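Forums > History Books > Maritime and Trade > The Nyanda Crossing by Hamish Purves
4 min read
Jan 23, 2022, by quaysidereader

quaysidereader
Finished this at one in the morning and had to tell people who'd understand. The Nyanda Crossing, Hamish Purves, 725 pages with the notes, and I'd have happily had 100 more. It follows a single cargo steamer, the Nyanda, from her launch to the breaker's yard, and through her you get the whole business of small shipping lines: the insurance rows, the crews paid off in the wrong port, the agents writing furious letters to each other about damp flour!

Purves is so good on paperwork. I know how that sounds. But there's a chapter built almost entirely out of one purser's account book and I read it twice, because you can feel the man getting crosser as the voyage goes on (his handwriting gets described now and then, and it's a lovely touch). The storm off Curnora is the bit the reviews all quote, and fair enough, it's gripping, but for me the account book is the heart of it.

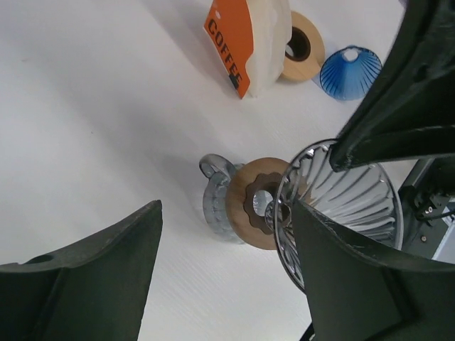
The maps are good too, proper fold-out ones in the hardback, and he puts the sources for each chapter together at the back with a short note on how far he trusts them. I wish more popular history did that. Has anyone else got to the end yet? I'm dying to talk about part 3.

saltmarsh_jo
Yes! Got it for my birthday and ignored my family for most of a week. Completely with you on the purser. I also loved the section on the ship's cooks, which I expected to skim.

Part 3 is where I wobbled a bit though. Once the Nyanda is sold on, the letters dry up, and he starts filling gaps with "must have felt" and "would surely have seen". I counted 2 on one page and got a bit twitchy.

quaysidereader
I did notice those, but he does say in the notes that the second owners' papers were lost. I'd sooner have a careful guess than a blank ten years.

Clarnivora
Going to disagree, cheerfully. A blank ten years would have been fine! Say the papers are gone, give us the port registers and move on. What he does with the new captain's marriage is a novelist's job. It's a good novel, mind you.

And I thought the Curnora storm went on far too long. We know the ship survives, there are 300 pages left in my hand.

saltmarsh_jo
Ha, I can't agree about the storm. I knew she'd make it and was still gripping the duvet. The mate's log is quoted at such length that I forgot there was an author at all.

oldbinnacle
I came to this from the other direction, having read his earlier one on the river pilots, which is half the length and to my mind tighter. If anybody is put off by the size of the new one, start there. Same dry humour, same love of a good ledger. The chapter on pilots' fees had me laughing out loud on the bus.

One grumble about Nyanda: the index. I tried to look up the boiler repairs and ended up going through by hand. The entry for "coal" has a long string of page numbers and no subheadings at all.

Clarnivora
Seconded on the index. A book this size needs a decent one. And the river pilots book is superb, I'll give you that without a fight.

quaysidereader
Right, river pilots ordered. Thank you both! Clarnivora, I went back and reread the marriage chapter this morning and you've got more of a point than I wanted you to have. The wedding breakfast isn't sourced to anything. I still like it, but I've pencilled a question mark in the margin.

Carkitz
Is the paperback worth having or does it lose the maps? I only have a small shelf and a sore wrist.

oldbinnacle
Carkitz, my brother has the paperback. The maps are in there but printed across two pages, so the middle of the coast vanishes into the fold. Readable if you press it flat. It's a good deal lighter than mine.

saltmarsh_jo
Library copy might be the answer, ours had the hardback in by June. Do come back and tell us whose side you're on about the storm, we need a casting vote.

Carkitz
Reserved it, there are 3 people ahead of me. I usually like a long storm, so Clarnivora may be disappointed.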